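3.2 Gripper setup and upkeep

The collection cell described in this section uses a pair of hand-held two-finger grippers that share one design. The operator carries the grippers to the table and performs the task directly, and the recorded finger motion is later replayed on the arms of the Irard cell. Any play in the fingers, or any difference between the two pads of one tool, therefore enters the data without passing through a controller that could correct it. Early recordings from the Skornville site made this clear: a share of the failed replays traced back to the condition of the tool and had nothing to do with the policy. We describe the setup procedure in full for that reason.

Each tool is built around a black central body. The two fingers turn on metal pivot screws near their bases and carry replaceable pads at the tips. Pad stock was bought in several batches that differ in shade. Shade has no effect on grip, but it does affect the finger-tracking step, which segments the pads by color. The thresholds are stored per finger and must be updated whenever a pad is replaced. In the first month of use this was missed on 3 occasions, and the recordings made in those sessions were excluded.

Fitting a pad takes one person a few minutes. The old pad is peeled off, the fingertip is cleaned with alcohol and left to dry, and the new pad is pressed on from the tip toward the base. The fingers are then closed by hand against a 6 mm gauge block. If light passes between the pad and the block along more than a third of the pad length, the pad is removed and refitted. Trimming in place was tried and given up, as it left a raised edge that caught on cloth.

The pivot screws need more attention than the pads. They loosen with repeated opening and closing, and the first sign is a side-to-side movement at the fingertip that can be felt before it can be measured. We tighten both screws at the start of every session with the driver supplied in the Trollard kit, back them off by a small fraction of a turn, and check that the fingers fall open under their own weight. A tool that passes this test with the body held level usually passes with the body tilted - the reverse does not hold.

After adjustment, the tools are checked on a household table with fruit of mixed size and firmness (Fig. 3). A tomato is used for the soft-contact check and a lime for the small-object check. The table is left covered, as wrinkles in a cloth bring out pad edges that a bare surface would hide.
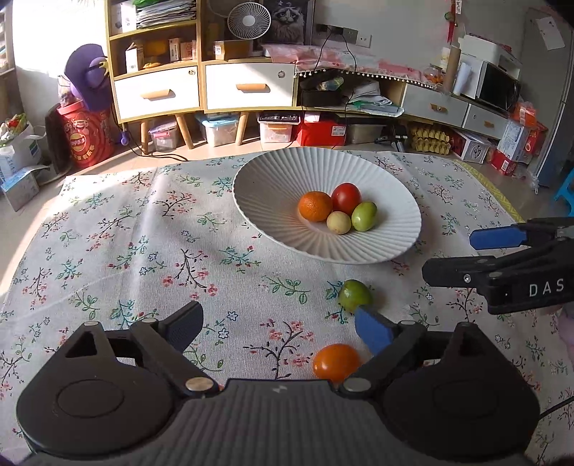 Page last modified: February, revision 27

Fig. 3. Functional check on a covered table. The tomato lies between the fingers of the near tool and the lime touches its right pad, the brighter blue of the two. The second tool enters from the right.

For the soft-contact check the operator closes on the tomato until it can be lifted, holds it clear of the cloth, and sets it on a plate. The skin is then inspected for marks. A crease that follows the pad edge indicates a pad fitted at an angle. For the small-object check the lime is picked up at the fingertips only. If it rolls out toward the same side on repeated attempts, the closing line is off center and the pivots are adjusted again. Both checks are carried out with each tool.

Cables are a separate source of error. A cable that pulls on the body changes how the operator holds the tool, and the effect shows up as a slow drift in wrist angle over a session. Enough slack is left for the full reach of the task, and the connector is inspected for bent pins whenever the tool is packed. Direct sunlight on the table is allowed, but the color thresholds are checked again if the light changes strongly during a session.

Maintenance events were logged with the Collado session tool, which ties each entry to the recordings that follow it. The final set holds 3736 recordings. Pads were replaced when the gap test failed and were otherwise left alone; a fixed replacement interval was considered, but wear depended too much on the objects handled. Citrus was the worst case, with peel oil leaving a film that alcohol removed only in part. Pads used on citrus were wiped between tasks, and the wipe was entered in the log in the same way as a repair.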